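Robot Club, Spring Term: Gallery and Grumbles

Hokside Sixth Form, Room 6

Every club at Hokside has to put up a gallery page at the end of term. The climbing club has sunsets. We have a simulated kitchen with mustard tiles, and a group of students who have spent every Thursday lunchtime since January trying to get a pretend robot to do pretend housework.

I am the member of staff who signs the register. I agreed to run this club on the understanding that I could say what I thought of it, so parents expecting the usual paragraph about the skills of tomorrow may want to skip ahead to the pictures. I teach physics. I like things that fall over when you get them wrong, and I came to this with a low opinion of software that promises the same lesson without the mess.

What the club does, in short: we enter the Provau Challenge, which runs entirely in simulation. Each school gets the same software, called Rakena, and the same set of household rooms. Teams write a controller, or train one, and send it in. The organisers run it through 200 attempts at tasks it has not met before, and a score comes back by email. No school ever touches a robot. I pointed this out at the first meeting and was told, kindly, that it was the whole idea.

The pictures come out of Rakena while our own code was running. There are only three because most of what we saved looks like the inside of a cupboard. 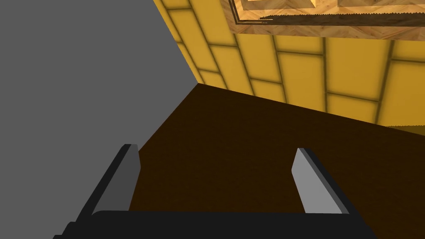
View from the gripper, fingers open, over the brown tabletop.

That view is what the team calls the hand camera, and most of our arguments this term have been about it. One half of the club wants the controller to rely on it as much as possible. The other half thinks the view from the head is more useful and that the hand camera should only come in for the last few centimetres. I have no position, except that both halves have told me their method is obviously better and neither has brought me a table of results that I would accept from a Year 9.

This is my main complaint about the whole business, so I may as well get it over with. In a physics lab, if you change two things at once, somebody notices. In Rakena you can change eleven things in a settings file before the bell goes, set it running, and come back to a better number with no idea which change did it. The number goes up, there is cheering, and I am the miserable one at the back asking what happened to the control run.

We did have one session in February where I made everybody stop coding and keep a paper log. One change per run, written down before the run and not after. It was deeply unpopular. It also showed that a "smoothing" fix which had been in the code for weeks, and which two people had been defending with some passion, made no measurable difference at all. They took it out. The paper log lasted until half term and then was used to level a desk.

To be fair to them, the failures are interesting. I had assumed a simulated gripper would simply go where it was told, and that the whole thing would amount to typing in coordinates. Ours got into plenty of trouble with that method in the opening weeks. The arm would set off with great confidence and end up pushing against a worktop until the time limit ran out. Handles were the worst. A cupboard handle is a thing a toddler can manage, and it took our team most of February to get a hand to arrive at one facing the right way with its fingers open wide enough.

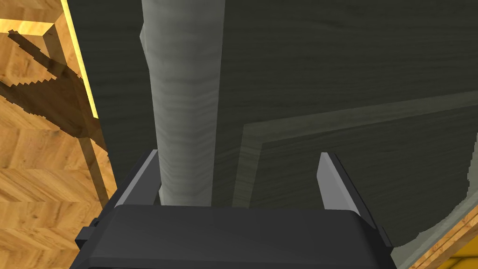
The approach is the part they are proudest of. The old version came in fast and corrected at the end, which in practice meant it knocked into things and then corrected. The new one stops short, checks, and creeps. I think it is painfully slow. I have eaten an entire lunch during a single attempt. But the slow version gets fewer attempts thrown out for collisions, and under the Provau rules a collision costs you more than dawdling does, so creeping it is.

Whether that teaches you anything about real kitchens is another matter. A real cupboard sticks. It has a hinge that somebody mended with the wrong screw, and a door that swings back on you. Rakena's furniture has friction, I am told, and the friction has a number, and you can look the number up. I have asked several times where the number comes from. The handbook says it was "chosen for stability", and in my trade that would get a note in the margin.

I put this to the team as a homework question: name three things about your own kitchen that the simulator gets wrong. The answers were better than I expected. Wet handles. Cats. A drawer you have to lift and pull at the same time. Somebody wrote a full page on why a tea towel is harder than anything in the challenge, and I have kept it, because it was the best piece of scientific writing I had from anyone this year, A level coursework included.

A few facts for those who like them. By the end of term the team had run 2,644 attempts on the school machines, and I have the electricity memo to prove it. Our final entry scored 545 points. I cannot tell you what 545 points means, as the organisers have not published how the points are shared out between tasks, and the leaderboard shows places with no totals next to them. We came 6th in our region. The school newsletter called this "a top-ten finish". I asked how many teams there were in the region and have yet to hear back, so please hold your applause until I do.

I should also say something about Woltilar, which is the add-on package we bought out of club funds in the autumn. It was sold to us as a way for beginners to train a controller by demonstration: you steer the robot yourself with a game pad, record yourself doing the job, and the software learns from you. The brochure has a lot of smiling on it. Our experience was that it learned our mistakes beautifully. One student has a habit of overshooting to the left and then coming back, and after a week of her demonstrations so did the controller, every time, on every task. She was mortified. I thought it was the most useful thing that happened all term, and I have asked to use it in assembly.

We went back to hand-written code for the final entry, with a bit of the learned stuff kept for the grasping. Opinion in the club is divided on whether that was wise. There is a group who think we gave up on Woltilar too early and that with more careful demonstrations it would have beaten everything else. They may be right. They have the summer to show me.

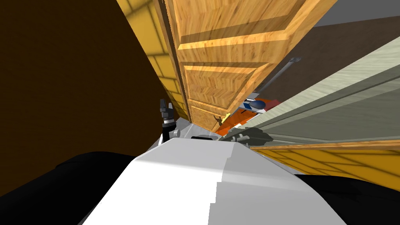

Moving from room to room was the last thing we took on and the least finished. Until March the robot had been allowed to start wherever suited us, usually bang in front of whatever it was meant to be working on. The challenge does not allow that. You are put down somewhere in the house and have to find your own way, and our first attempts at it were dreadful. The turning code had a sign the wrong way round, which took two lunchtimes to find and one second to mend — a ratio that anybody who has ever wired a circuit will recognise.

Even now I would not call it navigation. It goes to places it has been told about, in an order it has been told about, and it gets there more often than it did. The students call this "autonomous" in their write-up. I put a question mark next to the word. They crossed out my question mark. The write-up went in with the word still there, and it is their competition and their name on the form, so fair enough.

Did I change my mind? A little, about some of it. I had thought that with nothing to build there would be nothing to care about, and I was wrong about that. They cared a great deal. I have had to turn people out of Room 6 at ten past four with the lights already off in the corridor. The quieter ones did well here too, better than they do when there is one soldering iron and the loudest person is holding it.

I have not changed my mind about the rest. I would still like every one of them to pick up an actual object with an actual motor before they leave us, and to find out what a cable does when it gets caught in a joint. I have put in a request for a small second-hand arm for next year. It has been "noted", and I have been at this school long enough to know what to expect.

Club starts again in September, same room, same time. New members do not need to be able to program. Bring your lunch and a pencil. The pencil is for the log, which is coming back whether they like it or not, and I have found something else to put under the desk.

There is a short taster in June for Year 11s who are thinking of joining. You will get a game pad and a go at a cupboard door. If you are asked to sign up for the Woltilar recording group afterwards, please watch out for the left-hand overshoot.

Back to Clubs and Societies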